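Cilon sets budget for window-cleaning trial at Sidarport

Cilon has set out what it plans to spend on hand-held grippers for its window-cleaning work in Sidarport, and has put off any decision on buying robot arms until next year.

The property services company looks after the glass in 90 ground-floor units in the town, along with the inside windows of a small fleet of vans and cars. It wants to know whether part of that work can be handed to machines, and what it would have to buy first.

Under the plan, the first money goes on the hand-held tools that staff use to record how a job is done. Each worker holds one gripper in each hand and carries out the task with it, and the recordings are later used to train a robot arm to do the same. Cilon has been using a small number of these since January and now wants enough for every team to have its own pair, with one spare pair kept at the depot.

The budget paper, sent to clients this month, puts the cost of a pair at 2,000 euros, including mounts and printed markers. A further 500 euros per team is set aside for wear and tear. The company says finger pads and cables have been the main items to replace so far, and that it had allowed too little for both in its first estimate.

Two suppliers were asked to quote. Zeman offered the lower price for the grippers themselves but a longer wait for spare parts. Flolleo was dearer but would hold stock in Sidarport and repair damaged units there. Cilon has chosen Flolleo for the first order and will ask Zeman to quote again if a second is needed.

The paper gives a good deal of space to cleaning tools, which were not in the original plan at all. Ordinary handles are made for a human hand and do not always sit well between gripper fingers. Cilon tried several shapes and intends to settle on one or two, so that the same tool can be used for recording now and by an arm later on. It will buy these in bulk once the choice is made.
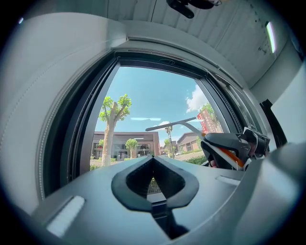
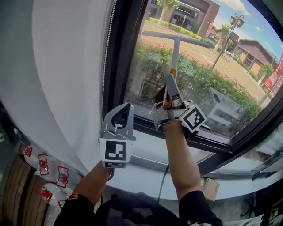

Grippers in use at the glass: a car side window (first picture) and a T-shaped tool held up to a large window (second picture).

Cilon has collected 1,013 recordings to date. It says the number matters less for the budget than how they are spread. Most were made on large, flat windows, which are simple to reach and easy to book time on. Vehicle windows are slower work, as there is little room to move two arms and the angle of the glass changes from one model to the next. The next stage of the plan gives more paid hours to vehicles for that reason.

Staff time is the largest single line in the paper — larger than the equipment. Recording a job takes longer than simply doing it, and the company has decided to pay for those hours separately so that they do not eat into normal cleaning rounds. Clients will not be charged for the extra time.

Storage and checking have also been given their own line. Every recording has to be looked through before it is kept, and the company found that this work was being done in odd moments at the end of shifts. It will now be a part-time post based at the depot.

No figure has been given for robot arms. Cilon says prices are still moving and that it would be wrong to commit to a model before it knows which jobs are worth automating. It expects to look at leasing as well as buying, and has asked both suppliers to say what service contracts would cost over three years. Insurance for machines working near the public would be a further cost, and the company has yet to receive a quote for it.

Gripper deliveries are due to start in March, with the vehicle teams first in line. Clients who do not want recording to take place on their premises can opt out by writing to the Sidarport depot, and their cleaning times will stay the same.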